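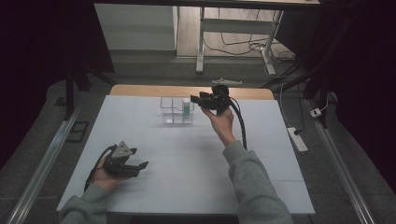

White-topped table with a wood edge

Boundary fence and shared track on a rural sale

Posted by Natnael Gidey

I am in the process of purchasing a 21-acre property on Grerura Road. The title plan places the eastern boundary several yards beyond the existing fence, and the neighboring owner has grazed the strip between the two for a long period. The access track also crosses the neighbor's parcel for 751 feet before it reaches our gate. The selling agent, Trekano Rural, has advised that the arrangement "has always worked." I would be grateful for guidance on whether a survey should be obtained before closing, and whether the track requires anything in writing.

Posted by Zeleke

A survey should be obtained before closing. A fence is not proof of a boundary, and in many states a neighbor who has used land openly for enough years may be able to claim it. The period differs from state to state, so the question should be put to a local real estate attorney together with the survey.

With respect to the track, please ask the title company whether a recorded easement exists. If one does, read it for width, permitted vehicles and responsibility for grading. An easement limited to farm use may not cover delivery trucks for a new house. If none is recorded, the seller should be asked to arrange one with the neighbor as a condition of the sale. Lenders frequently decline to proceed without recorded access.

The written offer should allow enough time for this work. Rural surveyors are often booked well ahead, particularly by July.

Posted by Farno

We had the same matter with our place, lot 2157. The neighbor was agreeable and signed a boundary agreement, and the recording cost us up to $200. The survey itself was a good deal more. Would also check who owns the culvert. Ours washed out in the first winter and both parties believed it belonged to the other.

Last updated: April 25, 2019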